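The Clear Box Convert: Jagadeesh Unnithan on Packing So You Can Find Things Again 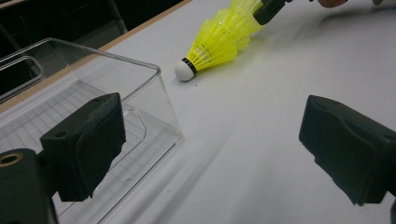
Jagadeesh Unnithan would like it known that he used to be a cardboard man. For years he saved every carton that came through the door, wrote "misc" on the side in marker, and stacked it in the hall closet. Then came the move to the Rolis building, and the night he opened 13 cartons in a row looking for a phone charger.

"I sat down on the floor and laughed," he says. "Everything said misc. I had written it myself, in my best handwriting!"

These days he runs a little home-organizing workshop called Clista out of his front room, and he can talk about clear plastic boxes for a whole afternoon (I know, I was there, and I loved it). His starting point is a plain table with a pale top. He clears it completely before anything gets sorted, and then one box goes on it. One box, one kind of thing.

"People want to spread out all over the floor," he says. "I get it, it feels like progress. But you put a box on a table at the right height and your back is happy and your eyes are happy. You see the small stuff. On a rug you lose a screw in two seconds."

The see-through part matters to him more than the size or the lid. He tried fabric bins first and then a set of tins, which looked wonderful on the shelf and drove him up the wall. "With a tin I have to remember. With a clear box I only have to look, and I'm a much better looker than I am a rememberer."

I asked how he decides what belongs together, and he got up and started walking around the room – he thinks better on his feet. He doesn't sort by what a thing is. He sorts by when you'd go looking for it. Picture hooks live with the tape measure and the pencil. Birthday candles live with matches and the good cake knife. Batteries get a box of their own, "because batteries are always an emergency."

What about labels? He still uses them, on the short end, and he keeps them to two words. His sister in Salian sends him photos of hers, which run to full sentences, and he admits they are pretty great. One of them says "cords we are keeping until December, then we talk."

He's just as cheerful about what goes wrong. Boxes crack if you stack them nine high, and he has done it. Thin plastic scratches, too, so he wipes his with a soft cloth and skips the scrubby side of the sponge. And he warns against buying the boxes first. "Sort, then measure, then shop. I bought a whole set once and not one of them fit under the bed!"

The next Clista session is all about kitchen drawers, and it meets at the Prastora community rooms on 24 Aug 2019. Bring one messy drawer's worth of things in a bag. Jagadeesh will have the tables cleared and tea on, and he says you can take your bag home again exactly as it came if you lose your nerve.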